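La cuadrícula que enseña a colocar

En el laboratorio de Hurkari, las mesas llevan cinta azul de pintor. El equipo de Krystyna Mazurek divide cada superficie en celdas y reparte entre ellas las posiciones iniciales de los objetos, para que el brazo no aprenda siempre desde el mismo rincón. El método se llama Jiltia.

Antes, cada operador dejaba las cosas donde le parecía. «Casi todo acababa en el centro», explica Mazurek. Ahora un sorteo asigna la celda antes de cada demostración.

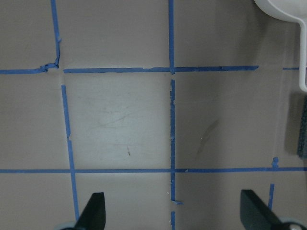
La mesa de trabajo, dividida con cinta azul, vista desde la muñeca del robot. A la derecha asoma un cacito medidor blanco.

Con 39 demostraciones por tarea, el brazo entrenado con el sorteo falló 4 intentos de agarre en la prueba final; el entrenado sin él, 11. Ambos usaban el mismo modelo.

Emlyn Watkins, encargado de las pruebas, advierte de que solo se han ensayado dos tareas. También queda por ver si la cinta sirve de referencia visual al robot. El grupo repetirá las pruebas en enero con las mesas sin marcar.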